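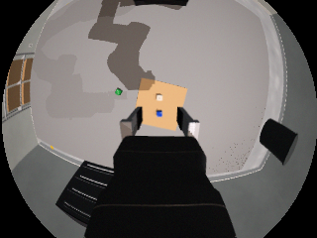
The cubes before the arm

10 May 2020

I promised in the last post to write about the gripper, and then I wrote nothing for a long time. The parts for the wrist are still in the post, so the real Plunoso has no hand and stands in the corner of my bedroom with a sock over the open cable. In the meantime I work on the other Plunoso, the one which lives in the computer.

For new readers: Plunoso is my desk arm. I started it in January with two goals, to learn how to do motion control properly and to have something that can sort small things on a table. It is a slow project. I do it in the evenings, and I am a payroll clerk in the day, so please do not expect professional words.

The simulated bench

I build the scene in Tawhiri, which is a small simulator that Sorin Vasiliu showed me when we both still went to the shared workshop on Fridays. It loads slowly on my laptop, but the shadows are good, and shadows were what I wanted. My first scene was perfectly lit from everywhere. The cube detector worked in it from the first evening and I was very proud. Then I put in one lamp with a hard light, and the arm threw its own shadow over the table, and half of my detections were gone.

So now the hard light stays. The shadow of the arm comes down across the gray tabletop and lands on the corner of the orange board, which turns brown there. For my color threshold this brown was a completely different material. I spent 11 evenings on this one corner, if I believe my notebook. What helped in the end was to stop looking at brightness and to compare only the hue, with a wide limit. The white cube does not like this method (white has no hue worth the name), so it gets a separate rule, and I am not happy with the separate rule. It works if the cube is on the board. I have not tested it enough on the gray.

The scene is simple: the white and the blue cube are on the board, the green one is turned at an angle on the table to the left. The board I also rotated a little. When everything was straight, my code had a mistake in the rotation and I could not see it, and it was Sorin who told me to never put anything straight in a test scene. He wrote this to me in capital letters.

The view from the wrist

The camera sits behind the gripper and looks over it, with a very wide lens model, so the view is a circle and the edges of the table come out bowed. I like this view very much, but it costs something. The black body of the gripper takes a big piece of the lower middle, and this piece must be masked before any detection. I drew the mask by hand. Each time I change the opening of the fingers, the mask for the fingers is wrong and has to be drawn new. A better person would calculate it from the joint position. I will be this person in summer.

There is one more thing with the light. On the right finger the outer block is lit so strong that it is almost white, and on the left finger the same block is in shade. For three days my program reported a second white cube which followed the gripper everywhere like a small dog. I looked for the error in the tracking code, I rewrote the tracking code, and the error was simply the finger. Now the mask covers both blocks and also a small margin outside of them.

About the fingers

The finger shape is the sixth version. The inner plates are angled, and I opened them wide enough that a cube can stand between the tips with room on both sides. With the older shape the approach had to be so exact that the blue cube was pushed away more often than it was gripped. I still do not have good numbers for the new one. In my last series of 11 attempts on the blue cube I had 6 clean grips, and in the others the cube slipped or turned on the board. I think the friction value for the board is too low, but I took it from a forum and I can not defend it.

Kamarul Tambunan asked in the comments why I do not simply raise the friction until it works. I understand the question. I could do it, and then I would have a nice simulation and a real arm that drops everything. I prefer to wait for the printed fingers, pull a real cube over a real board with a kitchen scale, and put this value into the file. Kamarul, if you have a better idea for measuring it, please write to me, I mean it.

The printed fingers

These I ordered from the Huder print service, as my own printer has a problem with the bed and I was tired of repairing it. The material will be Kurex black, the matte one. I choose matte after the story with the white finger - less shine, less trouble, I hope. They write that delivery can take up to 2 weeks at the moment. For the pads I have a piece of bicycle inner tube, which I will glue on the inside. In the simulation the pads do not exist at all, so this is one more difference that I have to remember.

The screws for the wrist I have already. They are too long. I will cut them on the balcony, where the metal dust does not go in the carpet.

What I do this week

First comes the green cube. It is well to the left, and to reach it the arm has to turn its base and then bring the wrist back around, so that the fingers meet the sides of the cube and do not hit its edges. In my code the angle of the cube is found correctly, but the planner sometimes chooses the longer turn and the forearm goes over the board much lower than I want. I think I know the line where this happens. It is a sign error or a forgotten limit, I have made both before.

After this I want to move the lamp during the test. Up to now it stands still, and my wide hue limit was tuned for exactly this one position, so I am a little afraid of the result.

The scene file is on the downloads page under the name bench_cubes. The mask is in the same folder, and it fits only to this opening of the gripper. If you change the opening and the program then finds cubes that are not there, please check the mask first and write me the angry email afterwards.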